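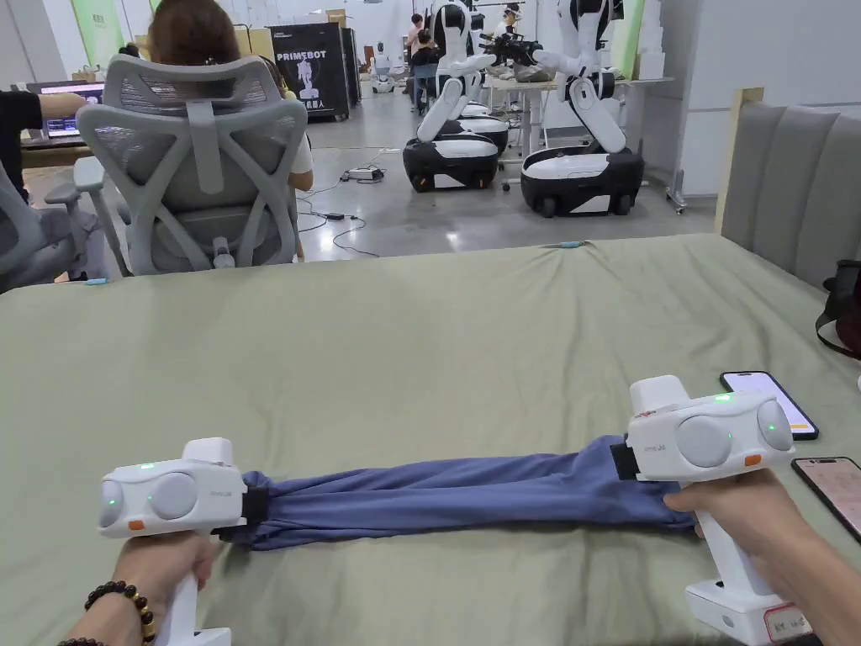 Hand-held pair in use on a long piece of blue fabric, one clamp on each end.

Itley Care Kit for Hand-Held Grippers
Part no. 44. In stock, ships from the Lennox warehouse.

Your grippers left the box clean, matched and gripping evenly. Then you introduced them to laundry. The Itley Care Kit has what you need to get a pair of hand-held grippers back to the way they were, or close enough that only Catherine Innes on our test bench could tell the difference. (She will tell you the difference.)

What's in the box
Clamp pads, 2 pairs, black
Lens cloths, lint-free, 9
Pad removal tool, plastic
Hex key for the clamp pivot
Soft brush
Blank white labels and a marker
Printed card with the steps below, in type large enough to read at arm's length

Before you start
Power both grippers off and let the clamps open fully. Work over a plain cloth. The pivot screw is small, dark and fond of travel.

Lenses
Brush first, then wipe. Fabric work sheds more lint than you would think possible from one pair of pants, and wiping a dusty dome just grinds it in. Use a fresh side of the cloth for each dome. No glass cleaner, no alcohol, no shirt hem. We can tell a shirt hem from the swirl marks when a unit comes back for service, and so can your recordings.

Clamp pads
Slide the removal tool under the pad from the open end and lift. If it won't lift, you're at the wrong end. Clean off the old adhesive, press the new pad down and hold it for 70 seconds, which feels like a very long time and is meant to. Change both pads on a gripper together. One new pad facing one old one will pull thin cloth sideways, and you'll spend the afternoon blaming the operator.

Pivot
The clamp should close smoothly and open without a push. If it drags, back the screw off a quarter turn. If it rattles, go the other way. If it does both, stop turning things and write to us.

Checking the pair
Pick up a long strip of fabric by its two ends and draw it nearly taut over the table. Hold it there. Both ends should stay put. If one creeps, look at that side's pads again before you touch the pivot. Swap hands and repeat, so you know whether the fault belongs to the gripper or to you.

Labels
Label each gripper on the base and write the same name in your maintenance log. "Left" and "right" work fine until someone sits on the other side of the table.

What the kit won't fix
Cracked domes, bent clamps, a status light that stays off, or anything dropped on concrete. Those go to the repair desk, where Alasdair Rankin keeps a shelf of donor parts and few illusions.

From customers
"Pads are good. The card is better than the manual, though I realize that's a low bar." Morven Carnegie

"Lost the pivot screw on the first try. They did warn me." Lachlan Cowie

Refills
Pads and lens cloths are sold separately. Blank labels are too, but any white sticker will do and we'd feel silly charging shipping on them.

Related: Itley Pad Refill, Itley Travel Case, Repair Desk Intake Form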